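Walk-through checklist, visitor demonstration, wet-bench cell
Site: Drerndale, ground floor lab
Date of walk: 23rd December
Walked by: Fitzgerald Okafor
Form version: 7, replacing the October one, which everybody lost

Marks: **OK** / **FIX** (before visitors come in) / **NOTE** (live with it, write it down)

## 1. Getting people in

- [x] Sign-in sheet at door. **OK.** Pen on a string. The string is new.
- [x] Visitor cap posted. **OK.** 22 at a time. Morard asked for 30 and was shown the door width.
- [ ] Route taped on floor. **FIX.** Tape stops halfway and resumes on the other side of a pillar. Guests will follow it. Guests always follow it.
- [x] Short talk before entry. **OK.** Timed at about four minutes, or nine if Schumacher gives it.

## 2. The demonstration table

The demo is the liquid transfer: funnel, flask, measuring jug, cylinder, baskets to put things away in. I went over it with the arms in position, as the form requires, and with the plasticware wherever the last run had left it.

- [x] Plasticware only, no glass on the table. **OK.** This was comment one on the October sheet and I am pleased to retire it.
- [ ] Funnel placed at its start mark. **FIX.** There is no start mark. Put one down.

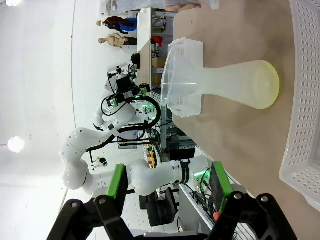 *Item 2.2. Funnel on its side, neck in the clear container.*

- [x] Baskets clear of the table's working area. **NOTE.** Depends who you ask. They are where the program wants them, and I have lost this argument before.
- [ ] Liquid identified. **FIX.** It is water with food dye. I know this, the team knows this, and a visiting parent looking at something yellow in a jug does not. Label it, in letters a person can read from behind the rope.
- [x] Quantity kept small. **OK.** A spill at this volume is a paper towel matter.
- [ ] Paper towels. **FIX.** See previous comment, then find some.

## 3. Arms and stops

- [x] Emergency stops reachable without leaning over an arm. **OK** for the operator. The presenter has to take one long step, and has been told which foot.
- [ ] Stop tested with arm moving. **FIX.** Tested with arm parked, where it performed beautifully. Repeat during a real run and initial here: ______
- [x] Speed limit set for visitor mode. **OK.** Slower than the team likes. One of them described it as "geriatric." It stays.
- [ ] Cables on the arms secured. **NOTE.** They loop, as cables on arms do. I watched a full cycle and none of them caught on anything. Recheck after any change to the routine, including the changes described to me as tiny.

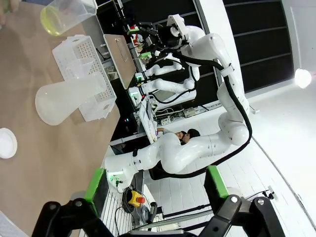

- [ ] Cables on the floor. **FIX.** Different matter entirely. An arm knows where its cable is and a nine-year-old doesn't. Cover or reroute anything crossing the visitor side, and please use the proper cable ramps from stores this time. A doormat is a second thing to trip on.
- [x] Operator stays at the controls for the whole run. **OK.** Agreed in writing, because of October.

## 4. People working in the room

- [ ] Staff not in the demo to stay at their benches during runs. **NOTE.** Agreed in principle. The coffee is on the wrong side of the room, so I expect the principle to last until mid-morning.
- [x] Hand-over steps rehearsed. **OK.** When a person handles the jug or cylinder, the arms hold still until both hands are clear and the operator calls it. Call it out loud. Nodding was tried.
- [ ] Eye protection for the presenter. **FIX.** The Vendow order came with the box marked 79 and a packing slip to match, all child size. Charming, but no.
- [ ] Flask cap. **NOTE.** Needs an agreed place on the table. Presenters pick it up to have something to do with their hands, and then the arm goes looking for it.

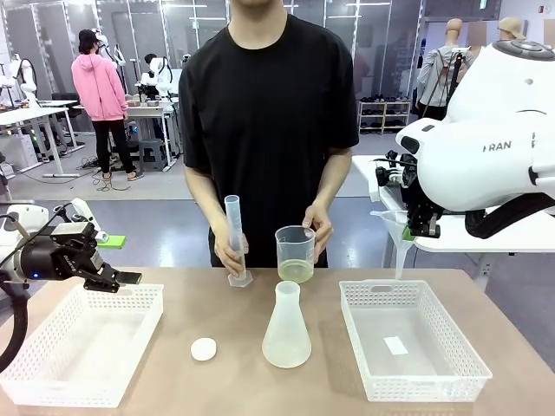 ## 5. Closing up

- [ ] Liquid poured off and table wiped.
- [ ] Arms parked, power off at the cabinet, key back to me and not to "the drawer."
- [ ] Run counter copied to the log. Reading at time of walk: 2,944.
- [ ] Lost property to front desk. Last time it was one mitten and a set of car keys whose owner had presumably walked home.

**Result:** not cleared yet. The FIX lines need initials, and I'll walk it again when they have them. Schumacher has asked whether the stop test could be done "on the day." It could not.

F. Okafor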